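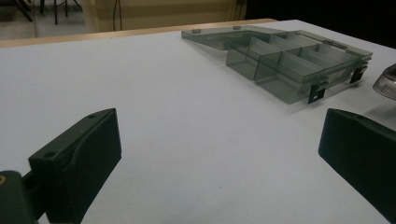 *Tabletop, pale gray-white, faint texture*

## Dull patches on a light gray tabletop after cleaning, how do I even it out?

Asked by **Lilla Bodnár**, 2024-06-09

I have a pale gray worktable with a smooth, slightly textured top. I bought it used in March from an office clearance in Sullwood, so I have no paperwork and don't know what the surface is. When light comes in low from the side I get dull patches with streaks between them. Straight down it looks fine.

So far I have tried dish soap and water, then a spray polish called Kasto. The polish made it worse. I don't want to sand anything. Is this wear or is it residue?

---

### Answer from Tamás Gál (accepted, 19 votes)

Most likely residue, and the polish added to it. A faint texture holds on to soap and silicone, and each wipe moves it around.

1. Mix warm water with a few drops of plain dish soap. Use less than you think.
2. Wash a section with a soft nylon brush, small circles, no pressure.
3. Wipe with clean water twice. Change the water in between.
4. Dry right away with a microfiber cloth.

If it still streaks, try isopropyl alcohol on a cloth, in a corner first. If the corner goes tacky or color comes off on the cloth, stop, you have a painted or lacquered top and should stick to water.

Patches that stay exactly the same after all this are probably wear. You can't wash that out.

---

### Answer from Valentin Tessier (3 votes)

Melamine sponge. Took me 5 minutes.

> **Kornél Nyitrai:** Careful with those, they are a fine abrasive. I used one on a desk and now there's a shiny spot where my mouse goes.

---

### Answer from Bianka Hajdu (0 votes)

I have a Lengyel desk with the same problem and just put a big mat on it. Doesn't fix the top but I stopped looking at it.

> **Lilla Bodnár:** The alcohol worked in the corner, no color on the cloth. Doing the rest tonight.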